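La lettre de Plelldale, 05/02/2018

Le grand tri de février

Chaque année à la même époque, je reçois du courrier de lecteurs saisis par la fièvre du rangement. Les fêtes sont digérées, le jardin est une flaque, il faut bien s'en prendre à quelque chose. Cette fois, une lectrice de Narodbridge m'écrit qu'elle a vidé un seul placard de cuisine et en a tiré 72 couvercles, dont deux seulement fermaient une boîte encore en vie. Elle me demande une méthode. J'en ai une, que j'applique avec une rigueur variable.

On commence par sortir les affaires du placard et par les poser sur une table. Pas par terre, où elles prennent racine, et surtout pas sur le lit, sauf à vouloir dormir dans le fauteuil. Une petite table fait très bien l'affaire : quand elle est pleine, on s'arrête, on trie, on range, et l'on recommence après le café. J'ai connu des gens qui vidaient la maison entière d'un coup. Ils campent encore.
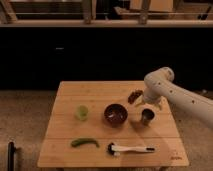
Que faire de ce qui reste ?

Vient ensuite la question des départs. La ressourcerie de Drirkgate accepte la vaisselle, les livres et les petits meubles, à condition qu'on ne lui apporte pas ce qu'on n'oserait pas offrir à sa belle-sœur. L'an dernier, elle a recueilli 287 théières, ce qui en dit long sur nos idées de cadeaux de mariage. Les appareils électriques passent par la déchetterie, avec leur cordon, et non avec celui d'un autre appareil disparu sous le précédent gouvernement.

Pour les papiers, gardez les actes, les contrats en cours et les lettres d'amour. Les modes d'emploi peuvent partir, surtout ceux que vous possédez en onze langues et n'avez lus dans aucune. Quant aux sacs pliés dans d'autres sacs, je n'ai pas de conseil. Je vis avec les miens. 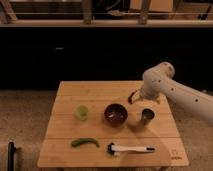 Le plus dur, à mon avis, c'est la pile des « on ne sait jamais ». Elle grossit la nuit. Ma règle est d'y limiter mes hésitations à une poignée de choses par séance : six objets en deux rangées approximatives, comme sur la table de la photo, et l'on tranche avant le dîner. Au-delà, on se met à raconter l'histoire de chaque bibelot et la soirée est perdue. Si un objet survit à trois séances, donnez-lui une étagère et n'en parlons plus.

La boutique Yin, à Drirkgate, reprend les bocaux en verre jusqu'à la fin du mois. Elle en voudrait 400 pour ses confitures et préfère les recevoir sans étiquette. Pour les couvercles orphelins, la lectrice de Narodbridge attend vos propositions, que je lui transmettrai.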